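Marsden card room cutting dealer shifts from November

Forum: Card Rooms and Casinos > Industry News
Started August 16, 2021

pitside_rail
Word from two dealers at the Marsden is that the swing shift goes from seven nights to four starting in November. Steten, the company that runs it, hasn't put anything out. The dealers got it on a sheet in the break room. Anyone heard the same?

oldboxman
Heard it yesterday. Full-timers keep their hours if they agree to deal at Mengate on the off nights. Mengate is 90 minutes each way from my house, so that's not keeping your hours in my book.

quartertoke
It's 90 minutes if you hit the bridge at the wrong time. I've done it in a lot less. And Mengate tokes are better. I'd take it.

oldboxman
You live on the Mengate side.

riverrat_lo
The part I don't get is the reason they gave. The sheet says "reduced table demand." I play there most weeks and the 2-5 game has a list every night I go. What's dead is the baccarat room upstairs. They spent a fortune on it and it was always going to depend on a few big players coming in by bus and by plane. Those people stopped coming last year and they aren't back.

So the downstairs game that fills up pays for the upstairs one that doesn't. I'd close the room and leave the dealers alone.

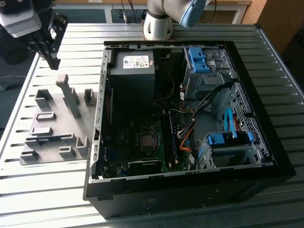
I'd also like to know what happens with the player club. My card shows 3565 points and the desk told me points earned at Marsden can be used at Mengate, but only for food. If the shifts go down, the cafe goes down with them, and then there's not much to use them on at either place.

pitside_rail
I asked about the points too. Was told no change. That was a host though, not management.

nine_high_again
Going to disagree with riverrat. The upstairs room lost money but it has its own budget and its own staff. Closing it doesn't put a dollar into the swing shift. The real cost is the Uvov tables. Steten leased those for both properties and the lease runs whether anybody sits at them or not. Fewer live dealers, more electronic seats. That's the plan and it has been for a while.

riverrat_lo
Do you have anything on the lease or is that a guess?

nine_high_again
A floor supervisor told me. Take it for what it's worth.

quartertoke
The Uvov seats were full when I was in there.

oldboxman
Full of people waiting for a live seat — I was one of them.

pitside_rail
There's a staff meeting before the new schedule gets posted. I'll update when I hear how it went. If you deal there and don't want to post, my messages are open.

93offsuit
Already got the new schedule by text. I'm down to two nights.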